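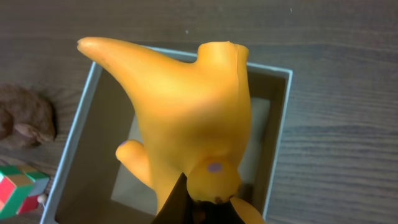
About Ellimex

Ellimex is a small studio that makes and runs free games for the browser. Our office is in Lulitz, on the second floor above a bicycle shop, and our servers are in Tirnitz, where the electricity is more reliable. We have published 16 games until today. Most of them are short puzzle and adventure games that you can finish in one evening, and one of them is large and has no end yet.

You do not need to install anything to play. You open the page, choose a name for your hero and begin. If you want to keep your progress on another computer, you can make an account with an e-mail address. We do not ask for your birthday, your telephone number or your real name.

How we began

In the beginning we were friends who wrote text adventures for each other. One person wrote the rooms, another person wrote the riddles, and the rest of us tried to break them. The first game that we put online was called The Ferryman's Bell. It had a very ugly map, drawn in one night, and the last riddle could not be solved by anyone who did not speak our language. We received many letters about it. We corrected the riddle, but we kept the map, and you can still see it in the game today.

After that we made a few small puzzle games for other websites. It was useful work and it paid for our first server, but we missed to write stories. So in the winter we decided to put everything we had into one big game.

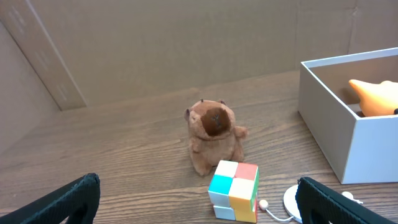 The big game became Shahbazi, and it is the reason why most people know our name. Shahbazi is a city on a high rock, with a market, a harbor far down below it and a long stair between the two. The player comes to the city as a messenger without a letter. You must find out who sent you, and to whom, and on the way you can learn a trade, rent a room, keep a falcon and get into trouble with the guards of the salt gate.

When we opened Shahbazi we hoped for 1,000 registered players in the first year. We reached this number in the month of March, while the lower half of the stair was still not finished, and players who walked there fell into the sea. We apologized and gave each of them a free boat. The boats are now quite valuable on the market, and we will not give out more of them, so please do not write to ask.

How we work

Each new chapter of Shahbazi starts as a text of two or three pages. We read it aloud in the office. If somebody gets bored, we mark the place and write it again. Only later come the drawings, the sounds and the program code. A chapter needs two months from the first text to the day when you can play it – sometimes longer, if the chapter has a ship in it. Ships are difficult for us. 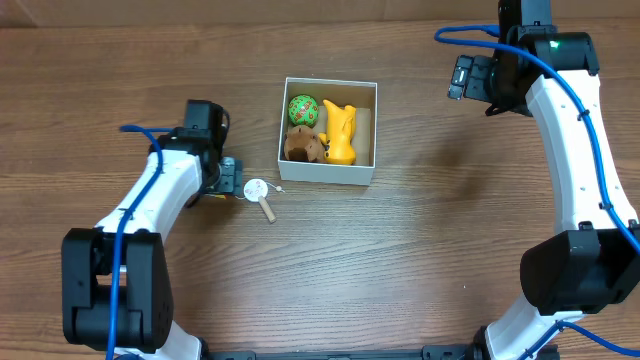
Before a chapter is opened for everyone, it goes to the test city. This is a copy of Shahbazi where nothing is saved and all the shops are free. Any player who has finished the first chapter can ask for a key to the test city in the forum. We read all the reports that come from there, also the angry ones, and we answer in the order in which they arrive.

The music in our games is recorded by ourselves. You may hear that the flute in the harbor is a little out of tune. We have tried to change it once, and the players asked to have the old flute back.

What is free and what costs money

All the chapters and all the small games are free, and they will remain free. You can buy clothes for your hero, colors for your falcon and a better view from your room. These things do not make you stronger. We do not sell keys, lucky boxes or extra lives, and we do not show advertising inside the game window.

There is a limit of 1,000 coins that one player can give to another in one day. We put it there after some accounts were emptied by dishonest people. We know that it is not comfortable for guilds, and we are working on a guild chest that will have its own rules.
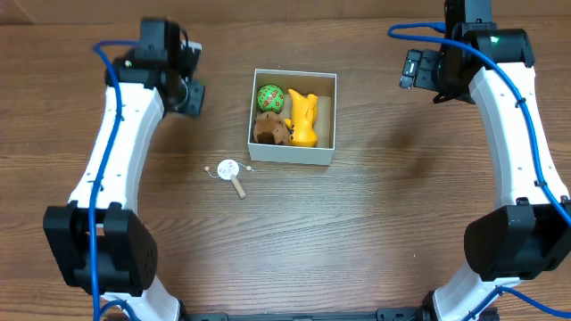

Toys in a small white box, with a rattle drum nearby.

Write to us

We like to get letters from players. If you have found a mistake in a game, please tell us the name of your hero, the place in the city and what you did just before it happened. If you have lost your password, use the form on the login page, it is faster than we are.

The office answers e-mail in English from 9 in the morning until 5 in the afternoon, Lulitz time. In August we are slower. Messages about the server go directly to Tirnitz and are also read at night.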